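Counting Carbon in the Gerholm Peat

The Gerholm bog was drained for pasture by a grid of ditches, most of them cut by hand. Since September, seven of those ditches have been blocked with packed peat, and the water table in the north section now sits closer to the surface.

Drained peat meets air, decays and gives off carbon dioxide. Rewetting slows the decay but can raise methane output for several years, so both gases have to be measured.
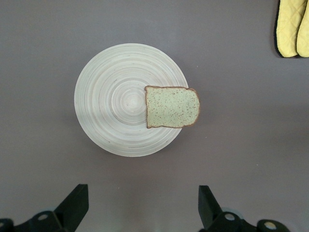
Page last changed: 10 Dec 2025

Jade Morin, who runs the monitoring for Skutetti, works from 301 sample points, each read twice a month. Water depth is logged at every point. Gas is sampled at only a few, with closed chambers set on fixed collars.

"Depth is the cheap number," Morin says. "We use it to estimate the rest, and the error bars are wide."

The next phase covers the south section, where the peat is thinner and two landowners have yet to sign.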